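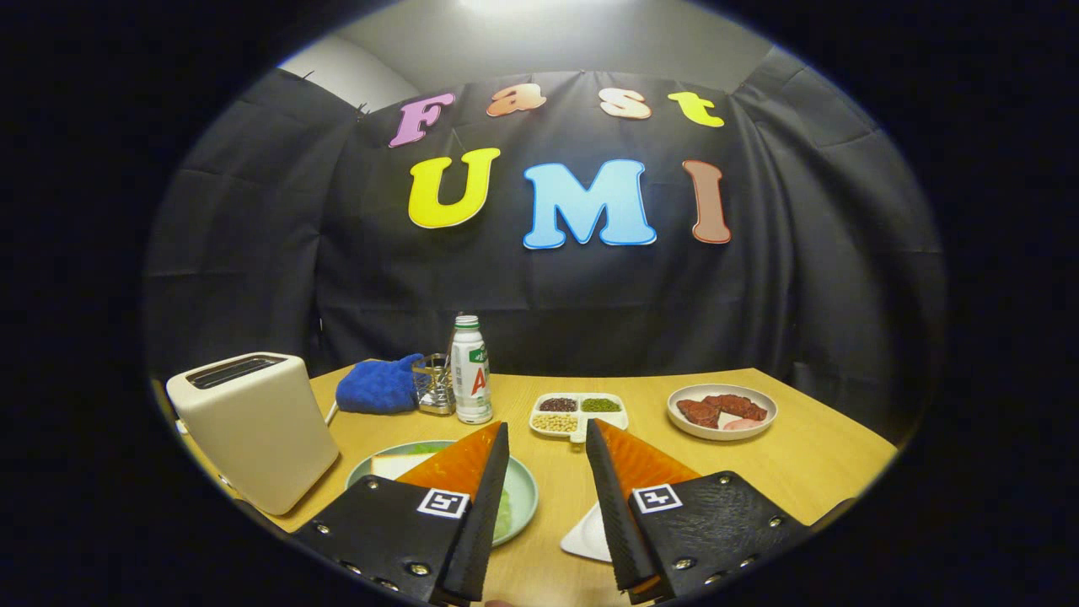 ## Setting up a kitchen table for demo collection

Tips from the Sirkard bench, updated September 14, 2022. They apply to hand-held gripper demos of food and tabletop tasks.

- Pin a plain black cloth behind the table. It hides the rest of the room. Foam letters pinned to it are fine, but leave them in the same place for the whole session.
- Mix the shapes. A toaster, a bottle, a wire holder and a soft blue cloth each ask for a different approach.
- Put beans in a divided tray, one kind to a compartment. Red, green and pale yellow are easy to tell apart when you review the clips.
- Keep meat on its own plate. Swap it out after 2 hours and wipe the finger pads with soapy water before touching anything else.
- Route the toaster cord toward the back. Leave it unplugged unless the task needs heat.
- Check both square markers before you start. Grease on a marker can spoil a whole batch - a dry cotton cloth takes it off.
- Close the fingers slowly, and let go fully before you pull back.
- Move the plates a little after every 12 demos. We aim for some 96 per task, bad takes included.
- Delete nothing at the table. Mark bad takes in the Trunik log and sort them later.

Rinse the tray last. Beans left in a damp compartment stick to the bottom.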